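The Lomus hand-crank flour mill

We have wanted a proper hand mill on our shelves for years, and this is the one that finally won us over. The Lomus is made in a small workshop at Fikwood, near Lamiscombe, and it does one job beautifully: it turns whole grain into flour on your own kitchen worktop, with nothing to plug in.

If you have only ever baked with shop flour, the first loaf from fresh wheat is a bit of a shock (a very nice one!). It smells of hay and nuts, the crust goes darker and the crumb has real flavour to it, even before the butter goes on. I now bake with it every Monday and the bag of plain white at the back of the cupboard has hardly moved since March.

What you get

The mill comes with 2 sets of burrs, one stone and one steel. Use the stone for wheat, rye, spelt and barley. The steel set is the one for anything oily, so linseed, sesame and the like, which would clog the stone in no time. Swapping them over means undoing the big wing nut at the front, sliding one pair off and the other on. It's fiddly the first time and then it isn't.

There's also a beech handle, a screw clamp with felt pads, a stiff little brush for cleaning and a recipe leaflet. The rye crispbreads in the leaflet are well worth a go, though I'd halve the caraway.

Setting it up

Clamp it somewhere solid. A heavy kitchen table is best, and a folding one will walk across the room with you. Turn the adjusting knob until you hear the burrs just touch, then back it off a touch. For your first go, run 100 g of cheap rice through and throw it away, as this clears any dust left from the workshop.

How fine does it go?

Fine enough for pancakes and most cakes, though I'd sieve it for a sponge. For bread I leave it slightly coarse and let the dough sit a good while before kneading - wholegrain flour drinks up water slowly and you'll be tempted to add more flour too early. Don't! For porridge, open it right up and you get lovely cracked oats that cook in half the time.

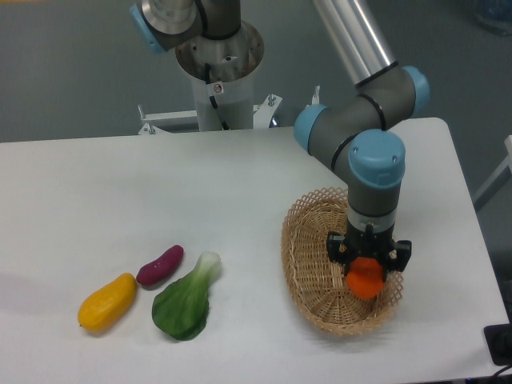
Is it hard work? A bit, yes. Wheat is steady going and children tend to love it for the first few minutes. Chickpeas are another matter, and I'd crack them on a coarse setting first, then put them through again for gram flour.

Looking after it

Keep water away from the stones. Brush them out after each use, and if they start to smell stale, a handful of dry rice sorts it. The body is cast iron with a cream enamel finish and can be wiped down with a damp cloth. A tiny drop of food-safe oil on the crank now and then keeps it turning sweetly.

Spare burrs and handles are always in stock, and so are the Macapagal cotton flour bags, which come in 2 kg and 5 kg sizes and wash very well.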